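From: Delyth Lloyd
To: girkara-users
Date: February 28, 2022
Subject: Re: left gripper opens by itself during bag task

Szabolcs Vörös wrote:
> We get a dropped grip on the left side every 30 cycles or so.
> Log only says "force limit, release". Has anyone seen this on
> the bag stuffing task? We are on the Ondel controller.

Yes! Same fault, same message, and I'm so glad it has company. We run two arms stuffing plastic bags into a bag hung on a wall hook, and I've been chasing this all month. In the last batch of 210 cycles the left gripper let go 5 times.
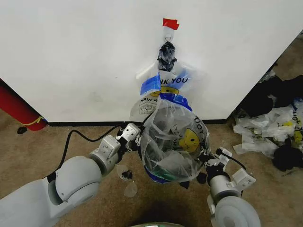
Both grippers on a stuffed bag, just in front of the hanging one.

My theory is cable drag. The left arm's black cable makes a big loop out over the carpet, and I think at full reach it tugs on the wrist, so the controller reads the tug as grip force and releases. I got a lovely clean spike by pulling the cable by hand with the arm parked (motors off, please!).

The pull is worse when both arms stretch the bag sideways under the hook. If the left side lets go while the right is still pulling, the bag can whip over, so keep your face out of there — I learned that one the quick way.
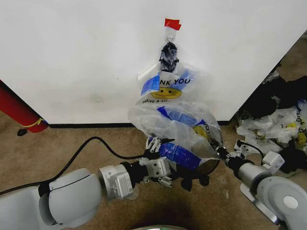

What I'm trying next

Tie the cable back at the elbow with more slack at the wrist, then run 1000 cycles with the force limit untouched. Please don't just raise the limit, Szabolcs. Partington did that on the Bestero cell last May and bent a finger.

Could you send me your wrist force trace from one of the drops? I'd love to lay it over mine.

Delyth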